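参观 Ferkeslow 实验室:夹爪比较与仿真

2023年8月

这次参观是 Catalina Zapata 帮我联系的,我们以前在同一个项目里工作过。她现在在 Ferkeslow 负责夹爪的测试。我自己的公司准备更换一种夹爪,所以我去的时候带着具体的问题,参观展厅对我来说是次要的。我的中文还在学习中,如果有的术语用得不准确,请读者原谅。

上午先看实物。测试间里并排放着两台同型号的机械臂,一台装 Grumwood 的夹爪,另一台装 Uto 的夹爪。两边用同一种控制器,是 Paquette 的,程序也一样。Catalina 说,以前他们比较的时候两边的控制器不同,最后谁也说不清差别是从哪里来的,那些数据后来都没有用。

测试的方法很简单:每种物品抓100次,抓起来,保持一会儿,再放到指定的位置。物品有纸盒、塑料瓶、布袋,还有几本旧书。我看了纸盒和书这两项。Grumwood 的手指比较硬,抓纸盒很稳定,但是抓薄的书时,如果角度偏一点,书就会转动。Uto 的手指前端有一层软的材料,对角度的要求低一些。不过软材料磨损得快,他们告诉我,用了超过40个小时以后,就要检查表面。我问更换一次要多长时间,工程师当场换给我看,比我想的快,只是螺丝很小,戴着手套不方便。

控制器方面我只试了一点。Paquette 的示教界面菜单太多,我找力的设定值找了很久。找到以后,修改和保存都很顺利。有一个地方我不习惯:它的单位可以在两个页面里分别设置,我觉得这样容易出错。我把这个意见写在了访客的意见本上。

中午在他们的食堂吃饭,鱼汤很好。下午本来要看相机的校准,但是负责的同事请假了,所以改为看仿真。

我们公司过去对仿真不太重视,我也是。我的老板常常说,在屏幕里抓得到,不等于在车间里抓得到。Ferkeslow 的做法是先在仿真里排除明显不行的方案,剩下的再上真机。我问他们,仿真里的夹爪参数多长时间核对一次,回答是每次更换手指以后都核对。这个回答我很满意。他们也承认,软材料的变形现在算得不够准确,所以 Uto 的手指在仿真里的成绩只作参考。

我最想知道的是,手指的形状在工作空间里会不会妨碍别的东西,因为我们的工位很窄,旁边总是有杂物。在仿真里,这个问题可以看得比较清楚。他们的环境做成了一个房间,不是我们那种工位,两根黑色的手指分别从左右两边伸进来,左边那根的影子落在白色桌面的深灰色垫子上,右边那根靠近灰色的软包表面。一个像书或盒子的东西平放在软包的上面,离右边的手指还有一段距离。连地板上都有一双亮蓝色的拖鞋。我问 Catalina 能不能按照我们的工位也建一个这样的环境,她说需要我们提供尺寸图和物品的模型,我答应回去以后整理。真机的比较他们打算在十二月再做一轮,到那时我希望能带上我们自己的纸盒。

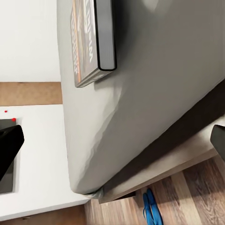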